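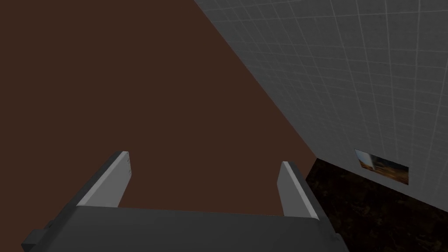 p. 40

December, late morning

Drain bench. Second go at the Lesholm enzyme cleaner, because the first go convinced the sales side and did not convince me.

Setup same as last page: clear two-inch trap, kitchen grease melted in and left overnight to set, coffee grounds on top. One trap gets the Lesholm dose per the label. One gets plain hot water in the same amount. One gets nothing. I added the plain water trap myself. The sheet that came with the product only compares it to doing nothing, which tells you very little about the enzyme and a fair bit about whoever wrote the sheet.

Result after the soak: Lesholm trap and hot water trap look the same to me. Both have a soft ring at the waterline and a plug lower down that hasn't moved. Itsuki Furukawa looked at them without being told which was which and picked the water one as "the cleaner stuff." One person, one look, so I'm not hanging much on it. Still going in the book.

Flow check by bucket and stopwatch. The two treated traps came in close enough that my thumb on the button could explain the difference. Untreated one is slower. So heat and water do something. Whether the bottle does anything on top of that, I can't say yet and neither can Lesholm.

Possible objections, before somebody brings them up:
- Enzymes want time. Fine. The label says overnight and I gave it overnight.
- Bench is cold. True. The shop drops off hard once the heater goes out, and a cold trap isn't a fair test of something that's supposed to be alive. Next run goes in the back room by the water heaters.
- The grease might be too fresh. Maybe. Real lines have years of soap and scale mixed in. I don't have a good way to fake that.

12:40

Sirus mixing valve, the returned one. Customer complaint was temperature swing at the shower when the washer fills. Warranty note says "installer error, debris in cartridge." I pulled the cartridge and there is debris, a few flakes of what looks like pipe dope. I'd believe the note more if the replacement cartridge didn't swing too. Put the new one on the test loop, cracked the cold side open at the hose bib, and the outlet drifted by 4 degrees before it came back. Did it 3 times. Never the same drift twice, always some drift.

Don't know what their spec is for that. The booklet says "maintains comfortable temperature," and I can't hold a thermometer up to comfortable. Left a message with their tech line asking for a number. Will write it here if one ever shows up.

Want the old cartridge cleaned and put back on the loop before we tell the homeowner it was our dope. Could be ours. I'd just like to see it.

2:15

Birhane leak sensor. Put a wet rag on it, alarm went off. Put a damp rag on it, nothing. Put it on the concrete next to a slow drip off the sump line and it sat there quiet until the puddle was over 40 inches across and finally got to the feet. In a basement with any slope to the floor the water would go the other way and the thing would never know. I wouldn't sell these as protection for a finished basement. Next to a water heater, in the pan, okay.

Flevix supply lines: pressure hold still running, gauge where it was this morning. Nothing to report. Leaving it on through tomorrow, please don't bleed it down to borrow the gauge again.

To do
- Warm room run of the enzyme test, with two hot water traps this time
- Ask Itsuki to label the bottoms of the traps so I can't tell them apart either
- Clean the old Sirus cartridge, back on loop
- Find the other stopwatch
- More grease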